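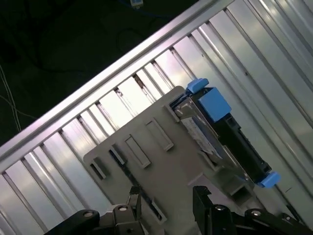 Every Bondedow customer who writes to us about teaching mode asks some version of the same thing: why can't the arm just watch me do it once and get on with its life? The answer is in this section, and it has eleven steps.

6. Teaching a drive carrier pick by remote control

The Bunting handset moves the arm while the Jusard recorder takes down what the joints, the gripper and the wrist camera are doing. One run from start to stop is a demonstration. For a carrier pick you will want 30 good ones before training. Bad ones are free and you will make plenty.

6.1 Before you start

1. Put the plate on the rack and seat one carrier in its bracket. Use a drive whose contents you would not miss.

2. Route loose cables clear of the arm's travel. The arm does not know what a cable is and will not learn during this exercise.

3. Switch on the controller, then the handset. If you do it the other way round, the handset beeps until you apologize by restarting it.

4. Set the speed limit to 30 percent. The slider goes to 100. Leave it alone.

CAUTION: Keep your hands off the rack whenever the handset's dead-man switch is held down. Straightening the plate "real quick" during a run is how people meet the gripper.

6.2 Recording

5. Hold the dead-man switch and bring the open gripper over the plate. Check the wrist view on your screen. Both fingertips should be visible, with the carrier beyond them.

6. Press Record and wait for the tone.

7. Rotate the wrist until the fingers can close across the carrier's body. A carrier sitting at a diagonal may need most of a 90 degree turn — do it now, while you still have air underneath you.

8. Lower slowly. Stop when the pads are level with the part you mean to grip, and keep them off the blue latch tabs.

9. Close the gripper until the force bar turns green. Yellow means you are holding air. Red means you are holding a grudge.

10. Lift straight up until the carrier clears the bracket, hold still for a moment, and press Stop.

11. Mark the run Keep or Discard. Be strict. Any hesitation you leave in will be faithfully reproduced, including the pause where you looked for your coffee.

NOTE: Shiny metal throws highlights into the wrist camera, and they move when the arm does. Record some runs with the overhead lights on and some with them off, or the arm may come to depend on one particular glare.

NOTE: Move the plate a little between runs. Thirty recordings of the same pick from the same spot will teach the arm where that spot is and very little else.

6.3 If something goes wrong

The view freezes. Release the switch. Do not continue from memory. The Gollino support desk has a folder of recordings made from memory.

The recorder says "Buffer full." A single run holds 2,800 samples. If you have used them all on one carrier, discard the run and take a break.

The fingertip catches in a slot in the plate. Stop, open the gripper, and raise the arm at the lowest speed. If it won't come free, press the emergency stop and follow section 9, Manual Release. Pulling on the arm is not covered in section 9.

When your kept runs are complete, go to section 7 to upload them.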